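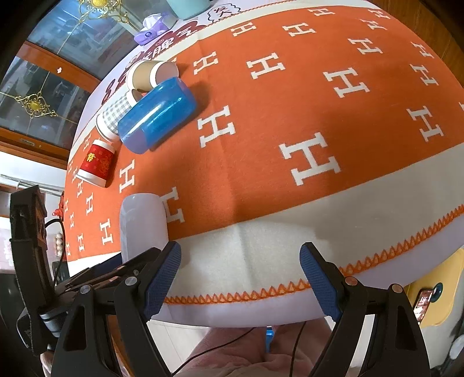 Cerano Hand-Held Gripper
For collecting manipulation examples in places where people live

A learning system is only as worldly as the tables it has seen, and most of them have seen one table. It is gray, it is bolted to the floor, and it has a single cup on it. The Cerano is for everyone who would like their model to meet a tablecloth.

You hold it, you do the task, it records. Two black fingers open and close on a pivoting linkage, each faced with a textured blue rubber pad that grips paper cups without turning them into former paper cups. The camera rides on the tool and sees what the fingers see, plus a fair amount of your lap.

Working with it

Collectors can sit or stand. Paper cups lying on their sides, a tilted plastic container, a tissue box at the far edge: leave them where they are. People new to the job like to tidy up first, and we have a whole page in the manual asking them to stop. Printed cloths are welcome. So are patterned cups, which have embarrassed more than one policy trained on plain white ones.

Most people are comfortable by their fourth or fifth recording. Before that they tend to move like someone defusing a bomb, and the model will happily learn that too. Throw those takes away.

The cable is thin and black and will find your knee. Route it behind the forearm on your working side and clip it at the elbow.

What's in the case

Gripper with mounting bracket
Camera, fitted and aligned
Cable and elbow clip
4 spare finger pads, blue (we tried other colors — they shipped late)
Printed manual, including the page about tidying

Recording and storage

Internal storage holds 1,000 short recordings. Each one is saved with finger opening and tool motion on the same clock as the video. Kirnero, our desktop software, pulls them off, lets you trim the part where you scratched your nose, and exports the rest for training. A Kirnero license for one computer is included.

Care

Wipe the pads with a damp cloth. Replace them when the texture wears smooth. Please don't oil the pivots.

Price and ordering

$1,089 per unit, case included. Orders of 40 or more are handled by our Dollenside office, which will also ask what you plan to do with 40 of them. Current stock ships in March.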